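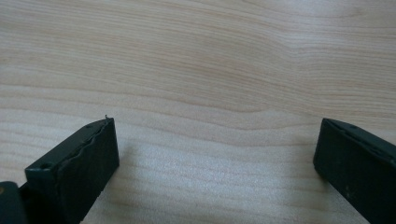

이사 갈 집 치수는 언제 재는 게 좋은가? 계약서에 도장 찍기 전, 두 번째로 집을 보러 갔을 때 재는 게 제일 편하다.

유지원 · 3월 · 오전 7시 40분

1/
작년부터 지금까지 이사를 세 번 했다. 회사가 지사를 옮겨서 한 번, 집주인이 들어온다고 해서 한 번, 윗집 누수로 한 번. 할 때마다 적어 둔 메모가 있어서 정리해 올린다. 원룸에서 투룸 정도 되는 짐 기준이다.

2/
처음 집을 볼 때는 치수를 못 잰다. 중개사가 옆에 서 있고 살던 사람도 있어서 마음이 급하다. 첫날은 수압, 창문 방향, 휴대폰 신호만 본다. 마음에 들면 다음 날 다시 가겠다고 하고 그때 줄자를 꺼낸다.

3/
재는 순서는 현관문 폭, 복도에서 꺾이는 곳, 방문 폭, 냉장고 자리, 세탁기 자리. 방 크기는 그다음이다. 방이 아무리 커도 문을 못 지나가면 소용없다. 두 번째 집에서 옷장을 못 넣고 복도에 하룻밤 세워 뒀다.

4/
냉장고 자리는 폭만 재지 말고 깊이와 문 열리는 방향까지 본다. 옆이 벽이면 문이 끝까지 안 열려서 서랍을 못 빼는 경우가 있다. 나는 그 집에서 일 년 동안 야채칸을 비스듬히 꺼냈다.

5/
견적은 세 군데서 받았다. Zornville, Urnico, 그리고 동네에서 하는 Batista. 두 군데는 사진만 보내면 금액을 불러 줬고 Batista는 직접 와서 봤다. 와서 본 쪽이 제일 비쌌는데 당일에 추가금이 없어서 결국 비슷했다.

6/
방문 견적 받을 때 베란다랑 붙박이장 안을 꼭 보여 줘야 한다. 나는 베란다를 빼먹었다가 박스가 모자라서 기사님이 중간에 사무실에 다녀오셨다. 그날 저녁은 아홉 시 넘어서 먹었다.

7/
책은 따로 말해야 한다. 내 책이 323권인데 세어 본 이유는 견적서에 권수 쓰는 칸이 있어서였다. 책은 작은 박스에 담는다. 큰 박스에 담으면 바닥이 터진다. 빈 공간은 수건으로 채우면 된다.

8/
버리는 데도 돈이 든다. 우리 동네는 의자 스티커 한 장이 4000원이었다. 책상이나 매트리스는 따로 물어봐야 하고 수거 날짜도 며칠 뒤로 잡힌다. 이사 전날 신청하면 늦는다. 최소 한 주 전에 구청 홈페이지에서 예약한다.

9/
중고로 팔 생각이면 한 달 전에 올려야 한다. 이사 직전에 올리면 다들 깎는다. 서랍장은 결국 그냥 드렸다. 가져가신 분이 귤을 한 봉지 주고 가셨다.

10/
주소 옮기는 순서. 전입신고와 확정일자가 먼저고, 그다음 은행, 카드, 보험, 통신사. 인터넷 이전 설치는 이삿날 바로 안 될 수 있어서 날짜가 정해지자마자 전화한다. 나는 나흘을 휴대폰 데이터로 버텼다.

11/
도시가스는 나가는 집과 들어가는 집 둘 다 예약해야 한다. 들어가는 집 예약을 잊어서 첫날 찬물로 씻은 적이 있다. 3월 초였고 추웠다.

12/
관리비 정산은 아침 일찍 관리사무소에 가는 게 낫다. 점심시간에 걸리면 한 시간을 기다린다. 장기수선충당금은 세입자가 낸 만큼 집주인한테 돌려받는 돈인데, 먼저 말을 꺼내야 정산이 된다. 납부확인서를 떼 달라고 하면 바로 뽑아 준다.

13/
빈집 사진은 짐 들어오기 전에 찍는다. 벽지 찢어진 곳, 마루 긁힌 곳, 욕실 타일, 창틀. 내가 찍은 건 전부 73장이고 그대로 집주인한테 보냈다. 답은 "네" 한 글자였는데 그거면 충분하다.

14/
입주 청소는 업체에 한 번 맡기고 한 번은 내가 했다. 맡긴 쪽은 Cedo라는 곳이었고 창틀이 깨끗했다. 직접 했을 때는 주방 후드에서 반나절이 갔다. 다음에 또 한다면 후드만 맡기고 나머지는 내가 할 것 같다.

15/
당일 가방은 따로 싼다. 충전기, 칫솔, 수건, 속옷, 휴지, 쓰레기봉투, 커터칼, 계약서, 도장. 쓰레기봉투는 구가 바뀌면 새로 사야 하는 동네가 있으니까 미리 확인한다. 이 가방은 트럭에 싣지 말고 들고 간다.

16/
박스에 뭐가 들었는지 윗면에 쓰면 쌓았을 때 안 보인다. 옆면 두 군데에 쓴다. "주방" 말고 "주방-냄비", "주방-컵"까지 쓴다. 나는 첫 이사 때 "기타"라고 쓴 박스가 다섯 개였고 그중 하나는 다음 이사 때까지 안 열었다.

17/
옆자리 Haruto Kudo 씨는 박스에 번호만 쓰고 목록은 휴대폰에 적는다고 한다. 따라 해 봤는데 짐 풀 때 손이 지저분해서 휴대폰을 자꾸 닦게 된다. 나한테는 안 맞았다.

18/
가구 배치는 침대부터 정한다. 콘센트 위치를 봐야 한다. 침대 머리맡에 콘센트가 없으면 멀티탭 선이 방을 가로지르게 된다. 치수 잴 때 콘센트 자리도 종이에 점으로 찍어 두면 편하다.

19/
커튼은 살아 보고 산다. 전에 쓰던 커튼을 가져왔더니 기장이 한 뼘 모자랐다. 급하면 첫 주는 압축봉에 얇은 이불을 걸어도 된다. 아침 해가 들어오는 방향이면 그걸로도 잠은 잔다.

20/
계약 기간이 애매하게 비면 짐 보관을 써야 하는데, 하루 단위로 받는 곳이 있고 한 달 단위로만 받는 곳이 있다. 나는 이틀이 비어서 집주인한테 사정을 말하고 짐만 먼저 넣었다. 공과금은 그날부터 내가 내기로 했다. 문자로 남겨 뒀다.

21/
질문이 와서 덧붙인다. 손 없는 날은 안 따졌다. 월말만 피해도 견적이 내려갔다. 오후 이사는 더 싸지만 앞 팀이 늦으면 같이 늦는다. 한 번 해 보고 다음부터는 오전으로 잡았다.

22/
엘리베이터 사용료가 있는 건물이 있다. 관리사무소에 미리 물어보고 예약까지 해야 한다. 사다리차를 쓸 거면 차 댈 자리도 같이 물어본다. 앞 건물 주차 때문에 40분을 기다린 적이 있다.

23/
전세 대출 서류는 나도 은행에서 시키는 대로만 해서 쓸 말이 없다. 도시가스 예약 전화는 오전 아홉 시 직후가 제일 잘 받는다.

최근 글
원룸 곰팡이, 벽지 뜯기 전에 확인한 것
세탁기 수평 맞추기
중고 냉장고 사러 갔다가 그냥 온 이야기
전월세 계약서 특약에 넣은 문장들
압축봉이 자꾸 떨어질 때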